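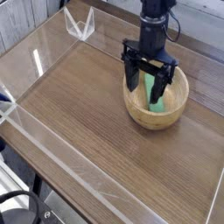 Search this diary
Type a word and press enter
Go

We use cookies to remember that you have already closed this notice. Accept / Manage

May, late evening

Spent the better part of the day on the subject of one wooden bowl and one green sponge, and I'd like it noted that I had other plans.

The bowl is the pale one, the big round yellowish thing that has been the salad bowl since we moved in and was the bread bowl, the key bowl and (one bad winter) the bowl of unopened mail before that. It came from Marlene Falcão, who gave it to us with the expression people wear when they are handing over a pet. "Never soak it," she said. Then she came back up the stairs, having already gone down them, and said it again.

We have never soaked it. What we have done is everything else. We have dressed salads in it and left them to think overnight. We have kept onions in it. I believe I once carried gravel in it. So this morning, when I picked it up to put some lettuce in and got a strong smell of last August, I decided the time had come for proper care, and went looking for instructions.

A mistake, of course. The internet has strong feelings about wooden bowls. One man says water should never touch the wood at all, and that his grandfather's bowl was wiped out with a heel of bread for sixty years. I would like to have met the grandfather, though not for dinner. A woman on the same page says hot water, soap, get on with it. Below them the comments had gone to war over walnut oil, then over nut allergies, then over somebody's divorce. I read all of it. The lettuce went limp on the counter while I was finding out who got the house.

In the end I went with the soap woman, in moderation. Warm water, a small drop of dish soap, the soft sponge, no standing about. The sponge is from the pack of Skarnholm ones O. bought when the yellow kind with the scratchy back were out of stock, and which I complained about at the time. I take some of it back. It's a muted minty green, the color of a dentist's waiting room, and it has no scouring side, so for pans it's about as useful as a slice of cake. For a wooden bowl it is exactly right. I stood it up on its short end to get into the curve where the wall meets the floor, which is where the old dressing lives, and went around and around like somebody polishing the inside of a bell.

Things learned: the dressing does not live only there. It has moved up. There was a tide line about halfway, from the era when we made too much of everything, and a sticky patch under the rim where I suppose thumbs go. The rim itself was fine. The outside was worse than the inside, and I have no theory about that.

Rinsed it fast and dried it faster, with the good towel, the one we aren't supposed to use. Put it upside down on the rack, then remembered reading that upside down traps the damp, so put it right side up, then remembered reading that right side up makes it dry unevenly and split. Propped it on its side against the toaster. It rolled. I caught it with my hip. I am fifty-three years old and I guarded a bowl with my body for most of a radio program about eels.

Osvaldo Fagundes from downstairs came up in the middle of this to return the drill. He looked at me holding the bowl against the counter and asked whether it was heavy. I said it was drying. He nodded as if that answered it, and stayed for coffee, and told me that his mother did hers with salt and half a lemon. Everyone's mother did something. Mine bought plastic.

But I did the salt and lemon after he left, because by then I was in deep. Coarse salt, cut side of the lemon, same going around and around, let it sit while I ate the rest of his cookies, wiped it out. It took the onion down to a rumor. The kitchen smelled wonderful, right up until I found the cut on my thumb.

Then the oil. I had a bottle of Bultance in the cupboard, bought for the cutting boards and used, going by the seal, never. 500 ml, which will see out the bowl, the boards, me and the building. The label says to apply a thin coat, wait seven hours and buff. Seven! I had lettuce. I wiped it on with a rag and I will say the change was a pleasure: the faint dark streaks in the grain came up, the whole thing went from the color of an old piano key to something closer to honey, and I called O. in from the other room to look. O. looked. O. said, "Is that the salad bowl?" I said it was. O. said, "What are we having the salad in?"

We had the salad in the saucepan. It was fine. It's only lettuce, it doesn't know.

Seeing the bowl look so respectable made the table underneath look like something from a shed, naturally. That's the trouble with cleaning one thing. The table is brown and the grain runs all one way in thin dark lines, very handsome if you get down level with it, and getting down level with it is how I found the candle wax. I did the wax with a butter knife and a hot cloth. Then the legs looked dusty by comparison. I could see where this was going (the floor, then the baseboards, then a conversation about paint) and I stopped myself by sitting in the chair and staying in it. I want some credit for that.

Wrote to Marlene to say the bowl was clean and had been oiled and was in good health. She wrote back inside a minute: "You didn't soak it?" Then a second message: "Which oil?" Then a third, which was just a photograph of her own bowl, its twin, looking immaculate on a windowsill with three lemons in it. Nobody keeps three lemons in a bowl like that. They were placed. I know a staged lemon when I see one.

I told her we'd used ours for gravel and turned the phone over.

A note on the sponge, for my own use, as I will have forgotten by the next time. Do not put it back in the dish by the sink with the others. It smells of lemon and a bit of salad, and it is now the bowl sponge, and I have told O. it is the bowl sponge, and I have cut one corner off with the scissors so it can be told apart. O. asked what would happen if the bowl sponge were used on, say, a mug. I said nothing would happen to the mug. We left it there, but I saw a look.

Also: buy lettuce. Also: give Osvaldo back his cookie tin, which has been here longer than the drill was there.

Ten past eleven now and I've just been in to do the buffing, as the seven hours are up. Nice dull shine, no stickiness, only the smallest trace of onion, and that if you put your whole head in. I put my whole head in. The acoustics are very good. I said good night to it, since I was there, and it came back sounding like my father.

Bed. The towel is ruined and I've hidden it behind the washing machine, where the other one is.

Recent entries
The Arruda kettle and its whistle
What was behind the washing machine
An apology to the yellow sponges
Gravel: a short account
Curtain rail, second attempt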